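Zutis sets equipment plan for garment-handling work, puts hand-held grippers ahead of arms

2024-01-09
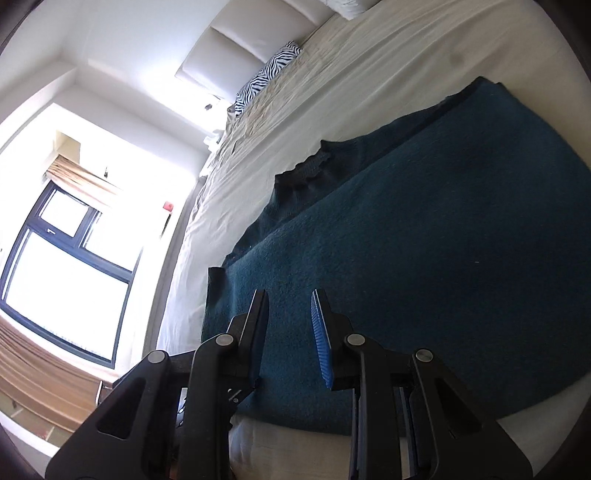 Zutis, the textile-care automation company based in Treltden, has approved an equipment plan that commits most of its first-half hardware money to hand-held grippers and the parts that keep them running. The purchase of additional robot arms moves to a second stage, with a decision due in March.

The plan covers 21 hand-held gripper units, of which 7 are already in use with collection staff. The other 14 will be ordered in two lots. Spare fingers, grip pads, linkage hardware and mounting screws are budgeted on a separate line, a change from last year, when wear parts were charged to general lab supplies and could not be traced to a unit.

Elin Landeg, who runs equipment planning at Zutis, said the old arrangement made it impossible to compare designs on running cost. "We knew what a gripper cost to buy. We did not know what it cost to keep. Pads were coming out of the same budget as tape and printer paper," she said.

Garment work is the main driver of the order. The company is collecting demonstrations of folding, turning and hanging clothes in furnished homes, with knitwear given the largest share of hours. Knits stretch under load, catch on edges and do not hold a crease the way a woven shirt does. A jaw that closes cleanly on a shirt cuff can slide over the surface of a sweater or take up two layers where one was wanted. Operators work on beds, tables and sofas, so the surface under the garment often gives way as well.

For that reason the specification spends more words on the contact surfaces than on the frame. Ridged rubber is listed as the standard pad material. Pads must be replaceable in the field with one hand tool, and the replacement must not change the jaw opening by an amount that would require a new calibration. Pivots are to be supplied as a complete set per arm. Suppliers may propose other finger shapes, but any change at the tip has to be quoted as a separate item, so that the base unit stays the same across both lots.

Two suppliers have been asked for firm quotes. Ursu offers a complete unit, assembled and checked before shipment. Zoronent offers a kit with printed structural parts and a bought-in slide, to be assembled by the customer. The kit has the lower purchase price. Zutis has added assembly labor, a bench check and an allowance for rejected parts to the kit quote so that both bids can be read on the same basis.

Meirion Sayce, the company's head of field collection, said he would accept either design but not a mixture. "If half the units have a slightly different finger, then half the data has a slightly different finger. Someone has to carry that through every training run afterward," he said.

The first lot will be placed with one supplier for that reason. The second lot follows if the first passes acceptance. Each unit will be run through a fixed series of 135 open-and-close cycles under light load, followed by a check of jaw alignment and free play at the pivots. Units that fail go back complete. Repairs by field staff during the acceptance period are not permitted, and the contract draft states that the supplier pays return freight.

Batteries, storage cards and carrying cases are not part of the gripper bid. They will be bought from existing vendors once the unit count is confirmed. Landeg said the cases had caused more lost time last year than the electronics, as units packed in soft bags arrived with the jaws out of line and had to be reset before the first session. Rigid cases with a cut foam insert are now a required item for each new unit.

The plan also sets out what will not be bought before March. Zutis had asked for prices on 2 further robot arms for its Treltden workshop. That request stays open, but no deposit will be paid until the team can show that policies trained on the hand-held data will transfer to the arm already installed there. The fingers on that arm are to be matched to whichever hand-held design is chosen, and the cost of the matching set has been included in the first stage so that the test does not wait on a second approval.

Sayce said the order of spending followed from where the delays were. Collection sessions have been limited by the number of working grippers, while the workshop arm has had open time in its schedule. More arms would have added capacity at the wrong end.

Floor space was a lesser factor. An added arm needs a bench, a guarded area and a power drop, and the workshop would have to give up part of its storage room to fit both. Hand-held units need a shelf, a charging station and a log sheet. The facilities estimate for the arms has been kept on file and will be updated if the second stage goes ahead.

Maintenance intervals are still to be settled. The current practice is to change pads when an operator reports slipping, which leaves the timing to individual judgment. Under the new plan each unit will carry a serial tag, and pad changes will be logged against hours of use and type of fabric. Landeg expects the log to supply the wear rates needed for the next budget. Until then, the spares line has been set from the supplier's own figures, with a reserve held back in case knitwear proves harder on the pads than the test loads suggest.

Quotes are to be valid through the end of March. Delivery terms for the second lot will be fixed when the first is accepted.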